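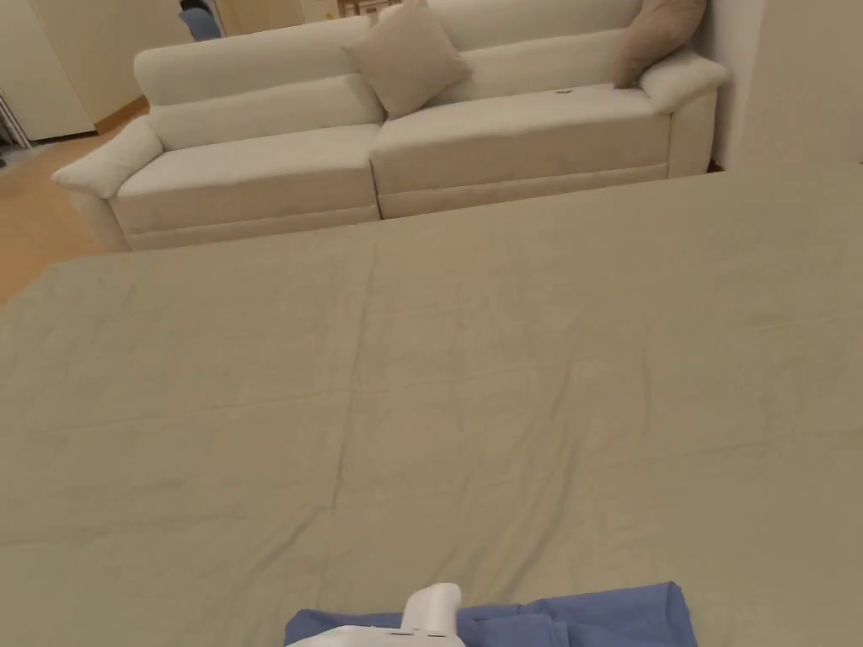 Could Javano run a conflict check on a former client's married name, one reader wanted to know, or would she have to type in every version herself? You type it once. Put each name you know on the party card and Javano searches all of them from then on, including the old spellings you'd forgotten were in there.

I wrote the first Javano for my own two-lawyer office, so it's built for small firms (Stokix does the packaging and shipping these days, bless them). It keeps your clients, opposing parties, witnesses and related companies in one list, and it'll search the whole thing while the caller is still on the phone. My own list is up to 2367 names and I still don't get time to sip my coffee!

## What you get

- The program on CD, licensed for 2 computers
- A printed manual, 86 pages, with the index I should have done in November
- Import from Nadonus and Sepp files, or plain comma-separated text
- A dated printout of every search for the client file

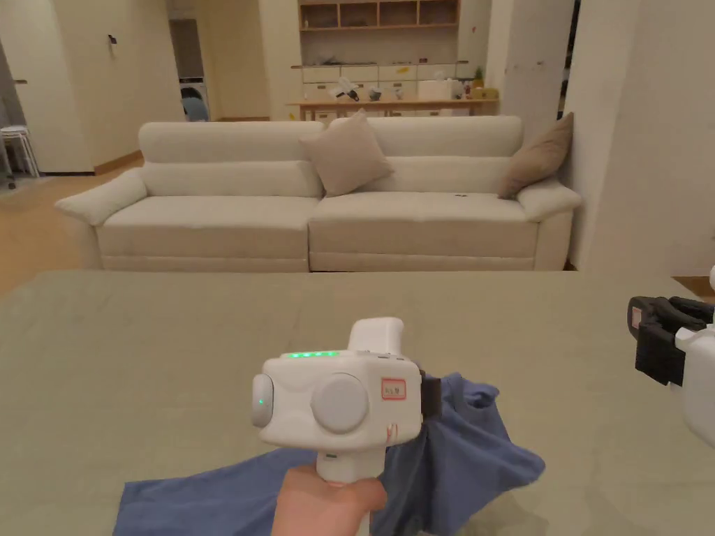

The printout is the part I'd miss most. It shows the names you searched, the matches that came up and the initials of whoever cleared them – handy when a question comes up years later. You still have to read the matches and make the call yourself, and your state's rules decide what counts as a conflict.

Sepp users, please export your closed matters separately. The import skips them otherwise, and I'm still working on that one.

Page updated February 12, 2007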